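Robot Learning Lab — Handout 6
Language-conditioned pushing on a tabletop
Instructor: Ibrahim Anozie

Read before Wednesday's lab. You need the material from Handout 4 (behavior cloning) and the short section on text encoders in Handout 5. Bring your notebook with last week's loss curves.

1. The problem

We want one policy that takes a camera view and a sentence, and outputs a small motion of the arm. The sentence might be "push the green star to the left edge" or "put the red circle next to the blue house." The policy has to work out which block is meant, where it is now, and how to get it where the sentence says.

Pushing sounds easier than grasping, and mechanically it is. As a learning problem it has its own trouble. A block that is pushed off-center rotates. A block that is pushed near another block takes the second one along. The arm often has to go around a block to reach its far side, and during that part of the motion it is moving away from the goal. A policy trained on distance alone never learns to do this, so we train on demonstrations.

2. Setup and action space

The arm holds a single rod, which we call the finger. Its height is fixed during a run, and the policy controls only the planar motion. Each action is therefore 2 numbers, a change in x and a change in y, both in the robot's base frame. Actions are clipped before they reach the controller. If you see the arm creeping in short, even steps, check the clipping first, then look at your network.

The observation is one color picture plus the current finger position. We don't use depth or give the policy the block poses. The pose tracker runs only for scoring.

3. The data

The Naltent set has 3,139 demonstrations. Each one was recorded by a person driving the arm with a hand controller, and was labeled afterwards by a different person who watched the recording and typed what happened. This is called hindsight labeling. Its main advantage is that operators can keep working without stopping to read a prompt, so collection goes much faster.

Its main drawback is that the labels describe what stands out to a viewer. Short moves between nearby blocks are under-described, and the word "toward" is used for very different distances. Look through a few dozen labels yourself before you train anything. Some call the same block a "moon," a "circle" and a "cylinder." We left these as they are, and your text encoder should cope with them.

We hold out 31 sentences for testing. None of them appears word for word in the training labels, though all of the individual words do.

4. The model

Use the reference model from the Pondska repository. The picture goes through a small convolutional network, and the sentence goes through a frozen text encoder. The two are combined by letting the sentence features scale and shift the picture features at several layers. You met this in Handout 5 under the name FiLM. The combined features, together with the finger position, go to a two-layer head that outputs the action.

The loss is mean squared error on the action. This is a weak choice when demonstrators disagree, as they do about which way to go around a block. Half go left, half go right, and the average goes straight into it. For the lab this is acceptable — you will see the failure for yourselves and fix it in Assignment 3 with a mixture output.

5. What was measured

The baseline, called Dmytriv in the code, sees the picture but gets only a one-hot code for the target block. The full model gets the sentence. When the instruction names a single block and an edge of the board, the two perform about the same. The gap opens when the sentence relates two blocks, and it is widest when two blocks share a shape or a color.

In that last case both parts of the description matter. "The star" is not enough if there are two stars, and "the red one" is not enough if there are two red blocks. A policy that has learned to attend to color alone will look fine on most sentences and fail on exactly these. Report them separately in your results table.

The layout below is a useful one to think with. The red and green stars differ only in color, and each also shares its color with a cylinder, so an instruction for either star needs both words. The blue house can be named by color alone. 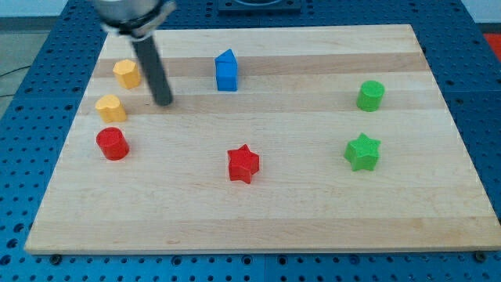

6. Lab procedure

Work in groups of 3. One person runs the arm, one reads the sentences, one records.

Start the controller and home the arm. Keep hands off the board while the arm is enabled.

Load your checkpoint and run the held-out sentences in the order given in the Flondatberg config file. Don't reorder them. The starting layouts depend on the order.

Mark a run as a success if the named block ends inside the goal region before the time limit. Mark it separately if the right block was touched first but the goal was missed. These two numbers tell you whether the language side or the motion side is failing.

If a block leaves the board, stop the run, score it as a failure, and reset to the next layout.

7. Questions for your write-up

How often does the finger touch the wrong block first, and do the wrong block and the right one share a color or a shape?

Find one run where the arm stalls. Plot the predicted actions over time and say what the demonstrations around that point look like.

Replace the sentence with an empty string and run five layouts again. What does the policy do, and what does that say about the data?

Write-ups are limited to four pages, including plots. Submit one per group, with the raw score sheet attached.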